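Fitted sheet

A fitted sheet is a bed sheet with gathered or elasticated corners, cut to enclose the top and sides of a mattress. It is normally the lowest layer of bedding after any mattress protector. The flat sheet, by contrast, has no shaping and is held in place by tucking.

Construction

The usual form is a rectangle of woven cloth with a square removed from each corner. The cut edges are sewn together to make a pocket, and elastic is applied either at the corners alone or along the whole hem. All-round elastic uses more material but spreads the pull evenly. In the Vernell pattern, used mainly for institutional bedding, the elastic is replaced by a drawn tape, which can be renewed when it wears out.

Depth is measured from the top seam of the pocket to the hem. It should exceed the depth of the mattress by roughly 6 cm, so that the hem turns under the base. 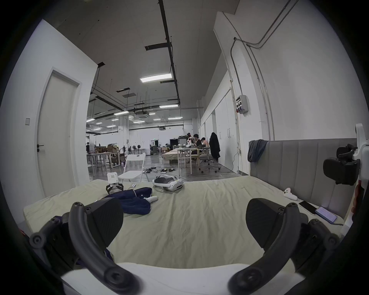

Wrinkling is caused mainly by a mismatch between the sheet and the mattress, and by the low stiffness of light cloths. A sheet that is too large lies slack across the top, while one that is too small draws diagonal folds towards the corners and tends to slip off. Objects set down on the bed have little effect on either fault. Creases show readily on a light sheet over a cream mattress, as illustrated, where the top surface carries wrinkles with a navy garment and a headset resting on it. Heavier weaves hide the same degree of slackness.

Care

Cotton sheets shrink most in the first few washes, and makers commonly add an allowance to the cut length. Elastic loses its stretch sooner if dried at high heat. The Zultley fold, in which the corners are nested one inside another before the sheet is folded into thirds, is the method generally taught for storage.

See also

Flat sheet
Mattress protector
Valance
Hospital corner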